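Search this site Search Go

Firkeo student robotics club opens simulation class to all beginners

Parnovden, September 18, 2024 – The student robotics club Firkeo starts a new evening class where beginners learn to guide a robot in a computer-made room before they touch a real machine. The class has 15 places and runs until the end of November.

The students work with a simulator which the club received from the company Lapointe. Each pair gets one task for the week and must write down every attempt, also the bad ones. The best pairs will go to the regional student competition in Pliltach.

"In our first year we broke many parts, and every part costs money," says Esko Huttunen, who leads the class. "In the simulator the students can be brave. They try, they fall, they try again."

The club has 400 euros for prizes, and no earlier knowledge of programming is asked.
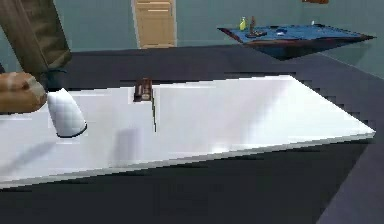
Learning to judge distance is the main subject of the first weeks. Students must bring the gripper to a surface slowly and at the right angle, and they find this harder than they expected. The practice room has a door, a pool table with blue felt and a large white slab in front, and the white gripper has nearly the same tone as the slab, so the students must look carefully at where one ends and the other begins. Later they move to tasks with small objects.

Registration is open at the club room, number 22, on weekday evenings.

Comments (3)

mirka_t: Is it possible to join if I can come only every second week?

Old Welder: Good to see this. My grandson was in the club last year and learned a lot.

jpk: Will there be a group in English also?

Contact | © 2024 Firkeo | Back to top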